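Back on the Venetians

I finally finished the chapter on the siege of Candia last night, all 87 pages of it, and my head is still full of tunnels! Loukia Andreadis lent me the book in June and I'd been putting it off (small print, no maps). What got me was how long the Ottomans simply sat there - two decades and more outside one town, while Venice went on sending ships and money it could hardly spare. I've filled 33 index cards already and I still can't keep the captains-general straight. 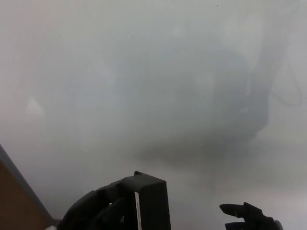 Next up: Morosini in the Morea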